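Wasden glove pistol

The Wasden glove pistol was a single-shot concealed firearm attached to the back of a leather work glove. It was designed for use at contact distance by persons who needed to keep both hands free. The weapon was made in small numbers by the Wasden workshop and is known to collectors mainly through surviving examples of the second pattern, called the Uta.

Design

The pistol consists of a flat steel receiver riveted to a plate, which is in turn sewn to the glove. A short smoothbore barrel lies over the knuckles and projects slightly past them when the fist is closed. A plunger runs parallel to the barrel. When the wearer strikes a target with the closed fist, the plunger is driven back and releases the striker. There is no conventional trigger.

The barrel unscrews for loading. The cartridge is a low-pressure round with a soft lead bullet, and the empty case must be pushed out with a rod or a nail. Reloading takes both hands and cannot be done while the glove is worn. A sliding safety on the left side of the receiver blocks the plunger. On the first pattern this part was held only by friction, and it could be moved by a coat sleeve.
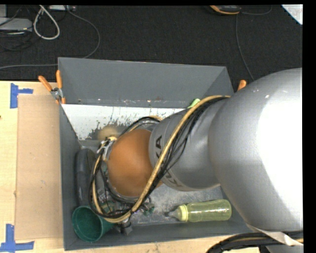

Lucie Poirier

Production

The original order was for 400 pistols. Serial numbers run as high as 504, but the sequence has gaps, and numbers appear to have been set aside for spare receivers. Total output is therefore uncertain. Gloves were bought from an outside supplier and fitted at the workshop. Most were made for the right hand.

Patterns

The first pattern has a round plunger and a plate held by 4 rivets. The Uta pattern has a square plunger, a spring detent on the safety, and a plate held by 7 rivets. The added rivets were meant to stop the plate from twisting on impact. A third pattern, the Pärn, replaced the glove with a strap worn across the palm. It did not pass beyond the trial stage, and only drawings and a single barrel are recorded.

Use

No confirmed account exists of the pistol being fired outside of testing. Test notes report reliable ignition against a firm surface and frequent failures against heavy clothing, which cushioned the plunger. Recoil was absorbed by the back of the hand, and testers complained of bruising. The notes also state that the glove was hard to explain in warm weather.

Collecting

Surviving pistols are often found without the glove, as the leather rotted or was cut away to make storage easier. Replacement gloves are common and can be identified by machine stitching around the plate. Original stitching was done by hand with waxed thread. Examples with a matching number on the barrel and receiver bring the highest prices.

See also

Tuteo sleeve gun
Palm pistol
Single-shot pistol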